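How a Film Gets Its Sound

When people talk about a movie, they usually talk about the actors and the story. Sound gets less attention. Yet a large part of what you hear in a finished film was not recorded while the actors were being filmed. It was made later, in a different building, by people who never appear on the screen.

This page follows one film, a mystery called Drovgate, through the steps that gave it its sound. The words in capital letters are explained again in the word list near the end.

Recording on the set

The place where a film is shot is called the set. On the set of Drovgate, Efren Cabrera was the production sound mixer. His job was to record the actors' voices clearly. He used two kinds of microphone. The first kind hangs from a long pole called a BOOM. A boom operator holds the pole above the actors, as close as possible without letting it drop into the shot. The second kind is very small and is hidden in the actor's clothing. It sends its signal by radio to a recorder.

The mixer tries to record voices and almost nothing else. Footsteps, doors and rustling coats are kept quiet if they can be. Some actors even wear soft pads on the bottoms of their shoes when their feet are out of the shot. These noises can be added later at exactly the right loudness. A voice that has a door slamming over it is much harder to repair.

Before leaving each location, the mixer asks everyone to stand still and stay silent. He then records the empty sound of the place for 60 seconds. This recording is called ROOM TONE. Every room has its own tone, made up of air moving, pipes, lights and traffic far away. Editors use it to fill small gaps between lines of speech. Without it, the gaps would sound like holes.

Keeping picture and sound together

The camera and the sound recorder are often separate machines, so their recordings must be lined up afterward. The simplest tool for this is the clapperboard. It has a hinged stick on top that is snapped shut at the start of a shot. The editor finds the picture in which the stick closes, finds the sharp clap in the sound, and puts the two at the same point. From there on, lips and voices match.

Most crews also use TIMECODE. Timecode is a running clock, written as hours, minutes, seconds and frames, that is stored with both the picture and the sound. A computer can match the two clocks very quickly. The clapperboard is still used as a backup.

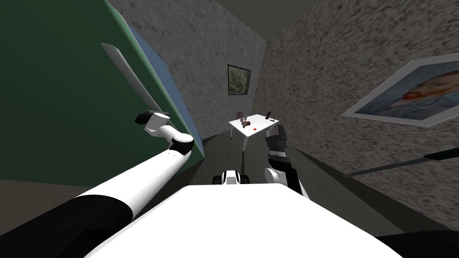
Why do some movies need actors to record their lines a second time?
The first recording may have wind, an airplane or a noisy machine in it, or the director may have changed a few words after filming. The actor goes to a studio, watches the shot on a screen, and speaks the line again in time with the moving lips.

This second recording is called ADR, which is short for automated dialogue replacement. The name is a little misleading. The actor still has to do the work, often many times for one short sentence. In Drovgate, one speech given in heavy rain was replaced completely, and the rain was added afterward from another recording.

Foley: footsteps, coats and keys

The everyday sounds made by people moving are performed by a FOLEY artist. Regula Lüthi was the Foley artist for Drovgate. She worked in a quiet room called a Foley stage, with a screen at one end and different floor surfaces set into the ground: gravel, concrete, wood and dry leaves. She watched an actor walk across the screen and walked on the spot at the same speed, wearing similar shoes.

Many Foley sounds do not come from the object you think you are hearing. Cornstarch squeezed in a leather pouch sounds like feet on snow. A snapped stalk of celery can stand in for a breaking bone. A pair of gloves, flapped quickly, makes a fair set of bird wings. What matters is whether the sound fits the picture.

Effects and backgrounds

Large sounds, such as engines, thunder and explosions, are usually handled by a sound effects editor. Some are recorded outdoors for the film. Others come from a library, which is a collection of sounds stored on a computer. The library used for Drovgate held 2571 recordings, each labeled by type and length.

Editors often stack several recordings to make one effect. The crash of the old gate in the last part of the film is built from 7 layers -- among them a dropped steel sheet, a low drum and a creaking hinge. Played alone, none of them sounds much like a gate.

Backgrounds, also called AMBIENCE, tell the listener where the story is taking place. Crickets suggest a summer night. Distant horns suggest a city.

The final mix

By this stage there may be hundreds of separate tracks: voices, Foley, effects, ambience and music. Mechthild Zürcher, the re-recording mixer, sat at a long desk of sliding controls and set the level of each one. Speech normally comes first. If the music hides an important line, the music is lowered.

The mixer also decides which loudspeaker each sound comes from. A car that drives from left to right on the screen can be made to move from the left speakers to the right ones. The mix for Drovgate took about 2 weeks.

Word list

BOOM: a long pole that holds a microphone above the actors.
ROOM TONE: a recording of a place when no one is speaking or moving.
TIMECODE: a running clock stored with picture and sound.
ADR: lines recorded again in a studio after filming.
FOLEY: everyday sounds performed to match the picture.
AMBIENCE: background sound that shows where a scene is set.

Try it yourself

Ask an adult to help you record a short video of someone walking across a room. Play it back with the sound off. Record new footsteps using your hands and a pair of shoes on a tray of dry rice, then play both together. If the steps land late, start the sound slightly earlier -- even a small change is easy to hear.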